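Living With a Wooden Table
By Lucimara Quintana
6 min read
396 shares

Wondell Home uses cookies to remember your preferences. Accept all | Manage settings

A wooden table asks very little of you until the morning you notice a white ring on it, at which point it asks for your whole weekend. I have owned four of them, ruined one, and sold one to my brother-in-law, who ruined it faster. What follows is everything I do now, in no great order, and a few things I've stopped doing.

Find out what finish you have

Most advice about tables goes wrong right at the start by assuming you know what's on yours. Put a drop of water somewhere dull, like the underside of a leaf. If the drop sits up proud for ten minutes, you have varnish or something like it. If it sinks and leaves a dark spot, you have oil, or wax that gave up years ago, or bare wood and an optimistic previous owner.

Varnish wants a damp cloth and very little else. Oil wants more oil from time to time. Bare wood wants a decision from you, preferably before the next spaghetti night.

Everyday wiping

Warm water, one drop of dish soap, cloth wrung out until your wrists complain. Go with the grain and dry it with a second cloth straight away. I used to skip the second cloth. I also used to have a split running most of the way down the middle board.

Skip the spray polish. It makes the room smell like a dentist's office in a good neighborhood, and it leaves a film that later coats of oil won't go through. If you've inherited a table with years of the stuff on it, mineral spirits on a rag will lift it. Open a window, wear gloves, and lay the rag out flat outside to dry when you're done.

White rings

White means moisture in the finish and it's usually fixable. Dark means it went through to the wood, and we'll get to that.

For white, in order of how much effort I'm prepared to make:

Leave it alone overnight. A surprising number go away when ignored, like most of my mail.

Hair dryer on low, held a hand's width off and kept moving. Stop when the wood feels warm.

A thin cotton dish towel over the mark and a dry iron on its lowest setting, a few seconds at a time, lifting to look. No steam. Steam is how we got here.

A dab of plain mayonnaise left on for an hour and wiped off. I put this last out of embarrassment. It worked on the Weerakoon table, which was my grandmother-in-law's pride, and I have never told her what I used.
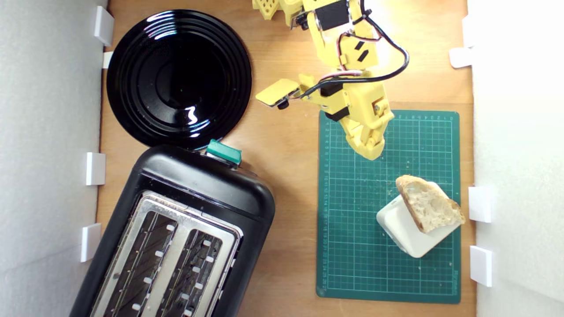
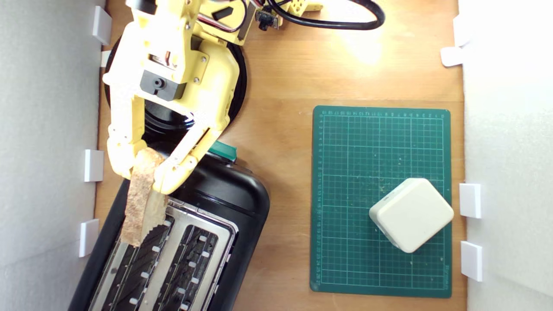

Light brown wood between white walls.

Dark rings

Now you're sanding, or you're buying a fruit bowl. The fruit bowl is a respectable answer and I have two.

If you do sand, and the table is solid wood, work with the grain over a patch far larger than the stain, then feather out. Start at 120 grit and finish at 200 or whatever the store has close to it. Sand only the ring and you'll have a pale dish in the wood that catches the light every breakfast for the rest of your life. Veneer is another matter. It's thinner than you think, and you find out exactly how thin all at once.

Heat

Anything straight off the stove goes on a trivet. You know this. The appliances are where people get caught: a slow cooker or a coffee maker will sit in one place for months, warming the same patch day after day. Slide a board underneath, or move the thing along now and then so the finish gets a rest. Rubber feet deserve their own warning, as some of them react with certain finishes and leave four small gray kisses. I use cork under mine. My sister swears by her Stiltico felt pads, which gather crumbs like a hobby.

Crumbs and grit

Sweep before you wipe. Toast crumbs are harmless until you drag a wet cloth over them, and then you're grinding breakfast into the pores. A soft two-inch paintbrush is the best crumb tool I own. It cost less than a sandwich and goes into the joins between boards, where the really historic crumbs live.

A cutting mat saves the top from knives, but lift it every evening and let the wood underneath dry. Same for placemats and that plastic-backed cloth from your aunt.

Oiling

When an oiled top starts looking thirsty, usually after the heating has been on all winter, I do mine. April suits me. Clean it, let it dry overnight, then rub in a thin coat of food-safe oil. Thin means thinner than that. Leave it 20 minutes, wipe off everything that will come off, and keep people away until the next day. I like Fondetus board oil, mostly for the cap, which has never once leaked in the drawer.

Too much oil left standing goes tacky. Mine stayed tacky through two dinners and a tax return, and a bank statement is still faintly attached to one corner.

Dents and dings

A shallow dent in bare or oiled wood can often be coaxed up. Wet the spot, lay a damp cloth on it, touch it with the tip of a warm iron, check, repeat. The crushed fibers swell back. It won't help if the fibers are cut, so knife marks stay, along with whatever your child did with that fork. I rub half a walnut over the small scratches and go do something else.

Leave gaps around the ends if the table stands between walls. Wood gets wider in damp weather and it will not consult you first.

90 comments

Get the Wondell household letter in your inbox. Enter your email to subscribe.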